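Log the plan, not just the motion
February 1, 2020

Most robot software is good at recording what the arm did. Joint angles, gripper width, camera frames, all of it timestamped and easy to play back. What it rarely keeps is what the planner was thinking when it chose that motion, and I think that is the wrong way around.

At Mumby we run two arms over one workbench, with a planner we call Ilo. Last year we went through 215 stopped runs. In 80 of them the recording showed a perfectly normal motion followed by a halt. The arm was fine and the cameras were fine. We had no idea which options the planner had thrown out, or why.
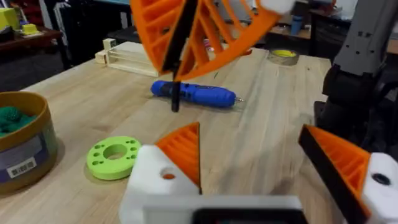
Two arms sharing a table make this worse. Each one is a moving obstacle for the other, and a plan that was safe when it was made can be stale 2 seconds later. If the log only holds the final path, you end up guessing which arm was working from old information.

The usual objection is disk space. We measured it. Keeping every rejected plan, with the reason code and the age of the world model, added 21 megabytes to an hour of running. The wrist video takes far more than that and people save it without a second thought.

The other objection is that reason codes are ugly and change with every release. That is true. Ours are a mess – two of them mean the same thing. I would still take a messy code over a blank line.

We plan to make the planner log a required part of every run in March. Teams that buy a planner should ask for the same thing before they sign.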